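Poker chips, sorted at last!

Aug 27, 2026

I love a good chip case, and I finally gave mine the attention it deserves. Melahat is hosting our February game, so there's plenty of time, but I couldn't wait — I wanted every color in its own slot. The speckled ones are my favorites (the blue and white especially!), and they make such a satisfying little click going in. Next up is deciding what each color is worth. Océane wants purple to be 50 and I think she's right.

17 shares · 6 comments
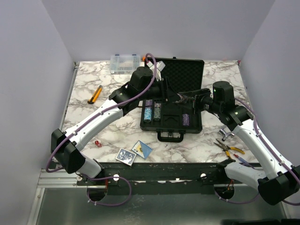 The case on the marble top, with a few slots still to fill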